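Fourth Friday on the grippers

I have been promising a proper update on the hand-held grippers since March, and every time I sit down to write it I end up fiddling with a finger pad instead. So the kettle is on, the tools are in the other room, and I'm going to get this written before bed.

For anyone new, the plan is to teach a robot arm to sort and pack small things off a table, and the way we're teaching it is by doing the job ourselves with a gripper in each hand. We call the whole thing Promlow, after a street one of us used to live on, and it lives at the Ovholm workshop, which has a brick wall I have become terribly fond of and a floor that shows every crumb.
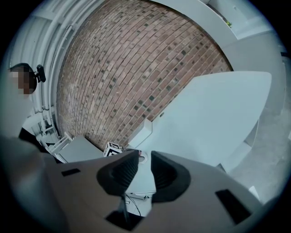 The fingers are on their fifth version now. The first ones were flat and stiff, and anything rounder than a matchbox shot out sideways (I found a wooden bead in my shoe one night!). Version three bent nicely but had no grip at all. What we have these days is curved with fine ribs across the inside face, printed slowly, 14 hours for a full set, and I wouldn't go back. If you're printing your own, stand them on edge so the ribs come out clean, and please don't rush the cooling like I did.

The marker cubes were the other big job. I had glued the first batch on by eye, thinking a degree or two wouldn't matter, and then spent a miserable weekend wondering why the left hand seemed to drift off every time I turned my wrist. Now they sit on a little keyed post and go back in the same spot every time. It cost me an evening of drawing and saved me I don't know how many.

As for practice, we've saved 436 runs so far, and I threw out 161 of those for one silly reason or another. Mostly it was me, moving too fast and letting go before I'd really put the thing down. You have to slow right down and be a bit kinder to the objects than you would be with your own fingers. 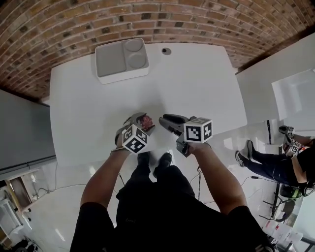 Things that squash

Hard objects are easy, or at least they're easy to be lazy with. You squeeze until it stops moving and off you go. Soft and knobbly pieces are where I've learned the most, and for those I've been leaning on the Laswood notes, a dog-eared binder that came with the workshop and has a lovely chapter on closing a hand gently. The trick that helped me was to close until I just feel the ribs catch, wait a breath, and only then lift.
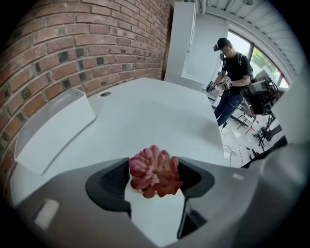

I did try a piece of Tatlı, the sticky candy we keep by the door, and I can't recommend it. Sugar gets down between the ribs and you'll be there with a toothbrush until midnight — ask me how I know.

Next up is cable strain relief. The cords pull at the wrist when you reach across the table, and after an hour my forearm has opinions. I have a clip half drawn that ought to take the weight up by the elbow, and if it works I'll put the file up with the others. Then it's back to recording, slowly.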